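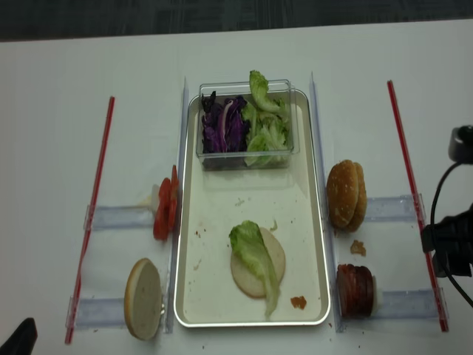

Lettuce on the bottom bun, with tomato and purple cabbage within reach.

Burger lunch is back at Durden hall in June

Print | E-mail

Good news for anyone who missed out last time: the build-your-own burger lunch is on again in June, and I've already put my name down (twice, by accident, sorry Farzana!). Doors open at 12 and it's 3 dollars a burger.

Farzana Pathirana is running the salad side again and she has firm views about order. Lettuce goes straight on the bottom bun, then tomato, then as much shredded purple cabbage as you can balance. I was a cabbage doubter until last year and now I put it on everything.

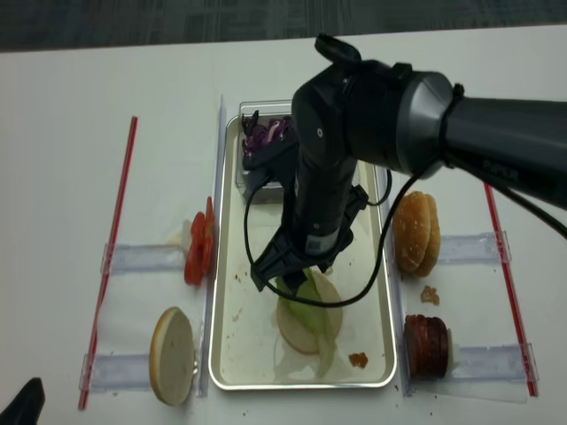 Photo: Nyokabi Odera

The last lunch fed 44 of us and raised $1,052 for the Brosulach Street garden beds, which is a pretty great result for a pile of buns. Hanan Chidiac tells me the money went on soil and a new tap.
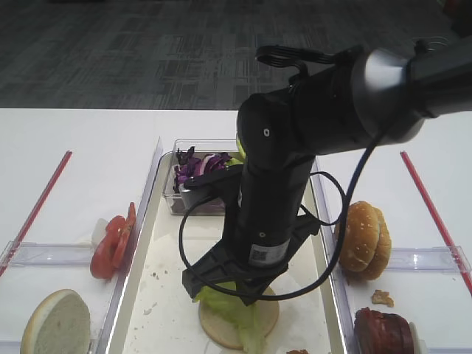 If you need a gluten-free bun, let Hanan know early so she can add it to the bakery order. Bring your own plate if you can, and come hungry, I certainly will!

Print | E-mail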